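Chairs, floors and whether a machine will do them for you yet

I get asked this every time I write about tidying up – can't a robot do it? The short version is that some of them can do bits of it. A robot vacuum is the one most of us have met, and mine does a decent job of the workshop on a good day. But it only does the floor it can get to, and getting the floor ready is still my job.

So before you spend any money, try the chore yourself and notice what your hands are up to. Moving a chair is a good one. You grab the back, feel whether it's going to roll or tip, swing it round something and let go when it's where you want it. Mesh backs are a bit awkward even for people, because they give when you press on them.

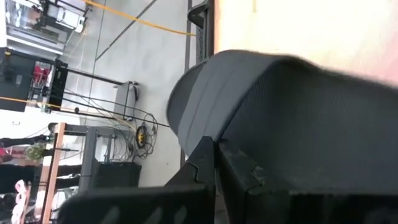
Jankauskaitė
Household and workshop tips, Tratlow

Two black gripper fingers up against a grey mesh backrest, and there's the chore in a nutshell! Look at the floor behind as well. Yellow cable across the concrete, a tangle of black ones lying in loops, a cart, a table frame. I'd have to step carefully in there myself, and I've got ankles.

My tips, for anyone with a robot vacuum now or hopes of something cleverer later:

Coil your cables and hang them up. I use old Velcro straps and a row of 9 hooks by the door. Loose flex is what stops my vacuum more than anything else, and it'll have your foot too.

Chairs go up on the bench, or all along one wall. Mine are the light stacking sort, so it takes nearly 2 minutes. If yours are on castors, push them into a corner and wedge the outside one.

Don't clean mesh with anything wet and soapy straight off. Brush attachment first, on low, then a barely damp cloth. Crumbs live in the seam at the top edge, and I've not found a machine at a home price that will bother with them.

Bins and boxes want to be off the floor or flat against something. A bin standing half out is one more thing to steer round.

As for shop-floor jobs, a joinery firm I know over in Corham has a machine that stacks panels all day and does it beautifully, same panel, same pile. Ask it to clear up after lunch and you'd be waiting until March. The jobs that are the same every time went first, and a messy room is never the same twice.

I did look at a second vacuum in Humport, priced at £300, and came home with a wide broom and a box of 12 hooks. Might go back in the sales, if they've still got the one with the bigger dust box.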